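Search this book
Enter keyword or page number

Chapter 6
What Your Phone Knows About Up and Down

I dropped my first smartphone down a flight of stairs, and the only thing that broke was its sense of direction. The screen was fine, the calls were fine, but the picture refused to turn when I turned the phone. I held it sideways, upside down, over my head. Nothing! That was how I learned there's a tiny motion sensor in there, and I've been a little obsessed with it ever since.

The part is called an accelerometer, and the one in your pocket is smaller than a grain of rice. Inside is a speck of silicon hanging on springs so thin you'd need a microscope to see them. When the phone moves, the speck lags behind a tiny bit, and the chip measures that lag as an electrical change. Most phones measure it in 3 directions: side to side, top to bottom, and front to back.
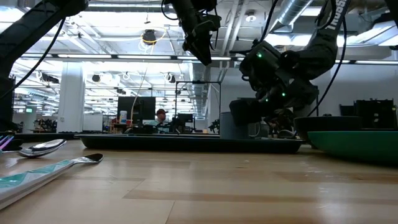 Gravity is the piece that confuses my students every October. A phone that isn't moving still feels a push, and the sensor reports it all day long – that's how it knows which way is down. Lay the phone flat and nearly all of the reading shows up in the front-to-back direction. The direction it points along the surface makes no difference. Think of the two spoons on the wooden table, one lying roughly parallel to the front edge and the other set at a diagonal. If each of them were a phone, their accelerometers would give you the same answer, and you'd need a compass chip to tell them apart.

Now tip the phone up 60 degrees and the reading gets shared between two directions. Tip it to 70 and the split changes again. The phone does a bit of math on those numbers (we'll do it by hand in section 6.3, sorry) and decides whether to rotate your screen. It also waits a moment before it does anything, so a quick wobble won't flip your page while you're reading.

For the activities you'll want any phone with a free sensor app. I use one called Otel, mostly for its big, plain graphs, but anything that shows three lines on a chart will do. Open it, put the phone down, and write down what each line says before you touch anything.

Related sections
6.1 Springs, Specks and Silicon
6.2 Reading the Three Lines
6.3 Finding the Tilt
6.4 Why Step Counters Get It Wrong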